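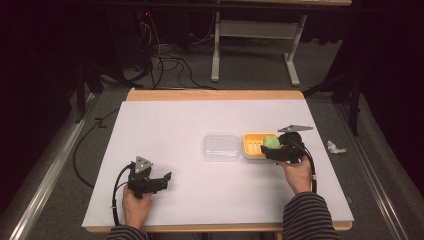
Stirkuletti hand-held gripper pair in use: right jaws closed on a soft green piece beside the yellow tray.

Stirkuletti hand-held gripper pair

Two black grippers, one for each hand, used to record tabletop tasks as a person does them. The recordings are used to train robot arms fitted with the same jaws. Each gripper has a cable at the rear and a plate with holes on top for mounting a marker or sensor.

What is supplied
Left and right gripper
2 rear cables
White work board
Mounting plates, fitted
Printed task cards, set of 5

Not supplied: table, recording computer, task objects. Most kitchen and bathroom items of a size to fit the jaws will do.

Demonstrations at Kinamholm
The pair can be tried at our Kinamholm workshop. The next open day is June 3, 2026. Sohail Khattak runs the table and Raluca Ciobanu takes questions on software and file formats. Visitors get a turn of 5 minutes each, longer if it is quiet. The usual first task is moving a soft object to or from a tray, then the same again with the other hand.

There is room for 4 people at a time. Please wear sleeves that can be pushed up, and leave bags by the door. Cables run across the floor at several points. School groups should write to Evangelia Theodorakopoulos before coming. There will be no demonstrations in August.

Ordering
Sold as a pair only. Delivery takes 3 weeks from our Flanport store. Hire is available for up to 100 days, with the deposit returned when both grippers are back and checked. Spare jaws and cables are listed under Parts.

For prices and hire dates, contact Ifor Pritchard at the Flanport office.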